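Jan 1, 2019

Markets closed, so I did the year-end bookkeeping I had put off since October. Two exports from the Brerkholm platform, one from Restier, everything merged into a single sheet and sorted by entry time. Final count for the year: 1,114 closed trades. Of those, 241 were taken outside the session window I set for myself in the written plan, which is more than one in five.

The out-of-window trades are the first thing to deal with. I tagged them by hour and by pair. Most are EURUSD and AUDUSD, most fall in the last stretch before the New York close, and the spread cost on them is visibly worse than on the rest. I had been logging spread as a flat figure per pair. That was lazy. The flat figure understates the cost at rollover by a wide margin and makes the late entries look close to break-even when they are a steady small loss.

Corrected this by pulling the quoted spread at each fill from the tick file. It took most of the morning. The Restier export writes its timestamps in server time with no offset, and the server moves with daylight saving on a different date from mine, so there is a stretch in the fall where everything is one hour off. Shifted those rows by hand, then checked them against the candle highs and lows. Two fills still sit outside the range of their candle. Flagged, not fixed.

Next, stops. For the first part of the year I used a fixed stop on every pair. In the spring I switched to a multiple of average true range, set at 2, with the lookback left at the default. The results from the two periods are not directly comparable, as volatility was different and I was also sizing differently. Still, the share of trades stopped out and then closing the day in my direction fell after the switch. That matches what I expected. It does not prove the multiple is the right one, only that the old fixed number was too tight for GBPJPY and too loose for EURCHF.

The 200-period moving average filter is harder to judge. On the four-hour chart it kept me out of a good many counter-trend entries. It also kept me out of the first leg of nearly every reversal, and I then entered late, on the retest, with a wider stop and a smaller position. I ran the list again with the filter off and with it on. Gross result is better with it off. Drawdown is better with it on. Net of the corrected spread, the two are close enough that I would not change anything on this evidence alone.

Broke off for lunch, leftover soup, and went back to the sheet afterward. 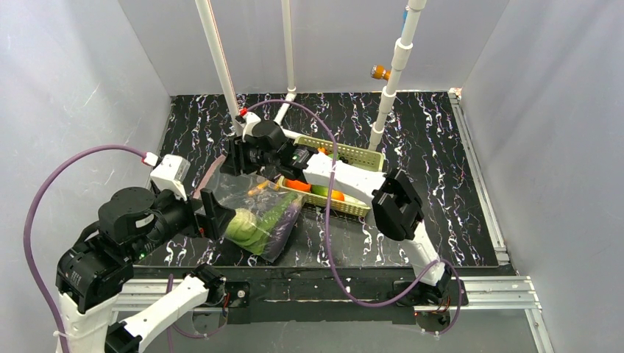

Wajid Ghumman wrote back that I was measuring the wrong thing. In his view the filter should be tested on holding time and swap cost before anything else, and a carry position held against the average for three weeks can eat whatever the entry gained. He also said that my drawdown figure is built from daily closes and would look different on equity marked every hour.

He is right on the second point. The sheet takes the balance at the close, so an intraday dip that recovers leaves no trace. I have the hourly data for the Brerkholm account and not for the other one. Will rebuild what I can and mark the remainder as incomplete.

On swap I am less sure. My median hold is under a day and most positions never see a rollover. But I had not separated out the long holds, so I did that in the afternoon. There are few of them, mainly short AUDJPY, and the swap charge on those is larger than the spread and slippage put together. It was sitting in a column I had hidden to make the sheet fit the screen. Unhidden now, and added to the net.

Tamer Hijazi sent over his own template, the one he calls Obi. It does the position sizing in one cell from account balance, stop distance and pip value, and it rounds down to the nearest micro lot. Mine rounds to the nearest – so on some entries I was slightly over the risk limit. Small amounts, but the limit is supposed to be a limit. Copied his formula across and tested it on ten old trades. One mismatch, on a yen pair, where I had the pip value at the wrong decimal place. My error.

Changes for the new plan, as they stand tonight:

No new entries in the hour before rollover.
Spread recorded at fill, per trade.
Swap included in the net column and left visible.
Size rounded down.
ATR multiple unchanged until the spring review.
Moving average filter stays on, with the skipped signals logged in a separate tab.

I left the Priltelbridge signal subscription out of all this. It renews at the end of the month and I have not decided. I took very few of its signals as sent, and the ones I changed cannot be fairly counted for it or against it.

Liquidity will be thin tomorrow morning. Flat on all pairs, no pending orders. The backup of the sheet is on the second drive, and the hourly rebuild is still running.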